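Section 4: Mounting the Prindeck shelf rail on a workshop wall

Read this section through before you drill. The rail comes in one length and is fixed to the wall with 8 screws, supplied in the bag marked W. Brackets and shelf boards are packed separately.

4.1 Before you start

You will need a drill, a spirit level, a pencil, a tape measure and a screwdriver that fits the supplied screws. The plugs in the bag are for brick and concrete block. For drywall, fix into the studs or buy hollow-wall anchors rated for the load.

CAUTION: Check for cables and pipes before drilling. Do not drill directly above or below a socket or switch.

4.2 Fixing the rail

1. Decide the height of the top shelf. Over a workbench, leave enough room to lift tools off their hooks without hitting the board above.

2. Hold the rail against the wall and mark one end hole. Drill this hole only.

3. Put in the first screw, but leave it loose enough for the rail to swing.

4. Set the level on top of the rail and move the free end until the bubble sits in the middle. Mark the remaining holes through the rail.

5. Swing the rail down out of the way and drill. Brush the dust out of each hole, then push the plugs in flush.

6. Swing the rail back up and put in all the screws by hand. Tighten from the center outward.

Note: Older Prindeck rails (sold with the Vurkano bracket) have slotted holes at the ends. Use the washers on these.

4.3 Hanging the brackets

7. Hook the top lip of each bracket over the rail at 90 degrees to the wall and let it drop. It should click. If it does not, lift it off and check the rail for paint or plaster.

8. Space the brackets evenly. For a 1000 mm board use 2 brackets, with the same overhang at each end. Heavier items need a third.

9. Lay the board on the brackets and fix it from below. Do not use screws longer than the ones supplied – they will come through the top of a thin board.

Keep heavy items directly over the brackets and light ones between them. Odd-shaped tools with a wide body are better laid on a board than hung from a hook.

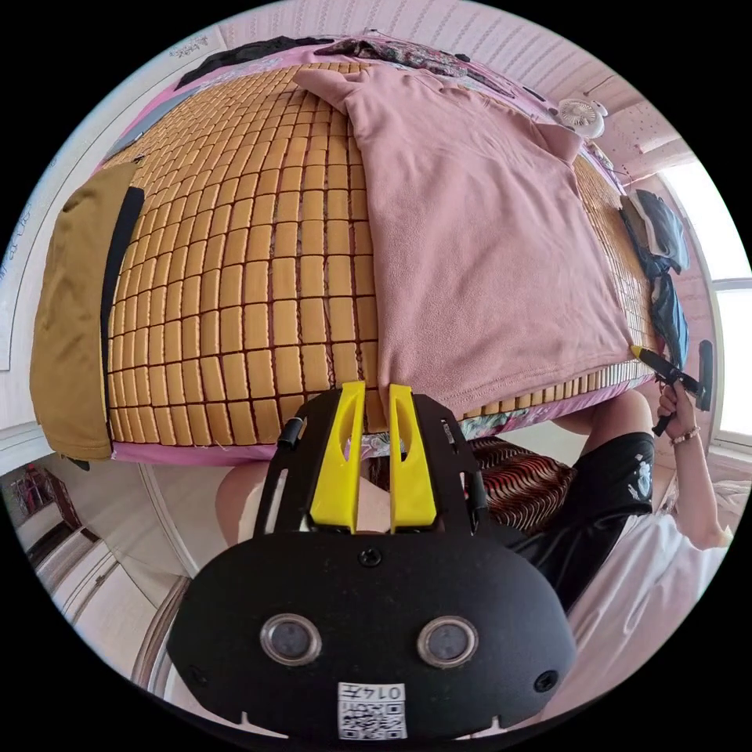
4.4 Checking and care

Check the screws again after the first week of use, and then once a year. November is a good time if the workshop is unheated, as wall plugs can work loose with changes in temperature.

Wipe the rail with a damp cloth. Do not use solvent on the gray finish.

If a bracket bends, replace it. Do not straighten it. Spare brackets and bags of screws can be ordered from Womar or through the Conceição parts counter – quote the number stamped on the back of the rail.

Section last revised 26th May

14 shares | 3 comments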